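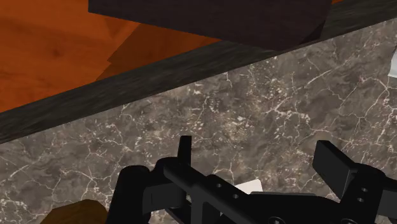 Rin Nakajima wrote on Apr 15, 2023:
> We are splitting our tabletop set between hand guiding and remote
> control, and the remote half trains worse. Same tasks, same arm model.
> The operators pause before every grasp and the policy learns the pause.
> Has anyone on the list trimmed these out, or do you re-record?

Both, depending on where the pause falls.

Our Vellska set has 1,725 demonstrations, all in simulation and all recorded through Driner at 60 Hz. We drop a sample when the commanded pose and the gripper command are both unchanged from the last one kept. That removes most of the waiting before a grasp. It does not help when the operator is hunting, meaning small corrections left and right with no net progress. Those episodes we re-record.
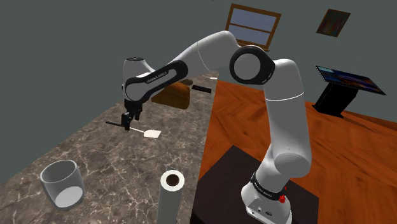 Hunting is mostly a depth problem. With hand guiding you feel where the fingers are, and with remote control you have only the views you are given. We had operators working from the wrist view alone for the first two batches, and the worst episodes were all on thin objects. With the spatula lying diagonally on the counter like that, the fingers have to come down over the middle of it, and from the wrist it is hard to judge how much height is left. Adding a fixed side view to the operator's screen did more for us than any filter. The policy does not have to receive that view, although ours does.

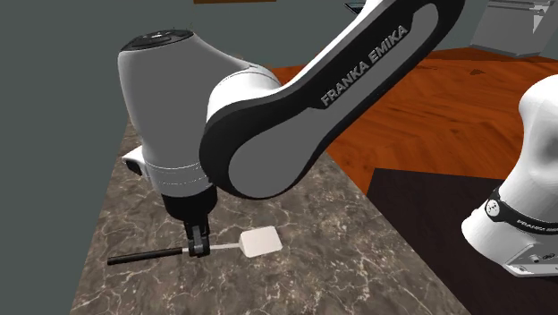 Fingers closed around the middle of the spatula.

One warning on trimming: do not touch the samples while the fingers are closing. The arm pose is constant there and a naive filter will treat it as idle time — we lost the grasp phase in a whole batch that way. We now keep everything from the close command until the finger width settles, plus 3 samples.

I would also check that the Indbridge converter is not resampling your two halves differently. It did for us until we set the rate by hand in the config. If you post one episode of each kind, with timestamps, I can run them through our script.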